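From: Ayana Gudeta
To: filtari-users
Subject: Re: [filtari-users] Old desktops for the Hutodbridge reading room

Ramil Castillo wrote:
> We have 8 desktops coming from the Grimmont office. Before I say
> yes, does the catalog software still run on machines that old? I
> would rather not replace the parts inside. Also, does anyone know
> if the full import has to be done on each one?

Ramil, yes, it runs. Our branch has been on the same sort of hardware since October. The import is done once, on whichever machine holds the database, and the others connect to it over the network. Ours has 3,688 records and the import took 15 minutes. 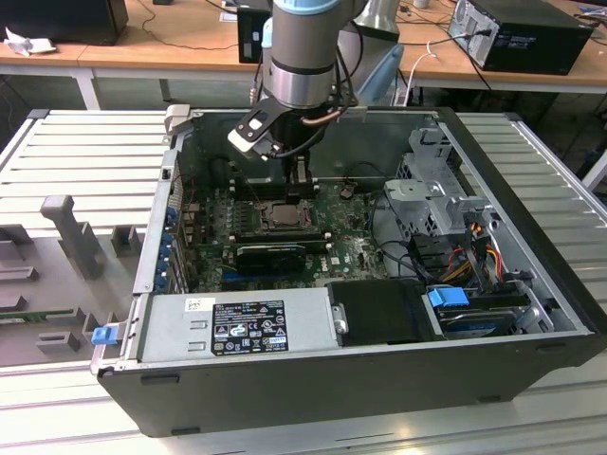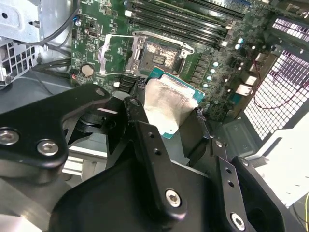

The slow part for us was the duplicate check. It flagged 308 titles, mostly large print editions entered under the same number as the regular ones, and Hagos fixed those by hand. Run it before you print any spine labels. As for parts, memory is the one thing I would add. The slots are the black ones in the first picture, near the processor socket, and you can get to them with the side panel off. I would leave the processors alone.

Set the loan periods before you add borrowers. If you change them later, the old loans keep the old dates. The menu is under Circulation, then Defaults.

I can send you our settings file if you want it.

Ayana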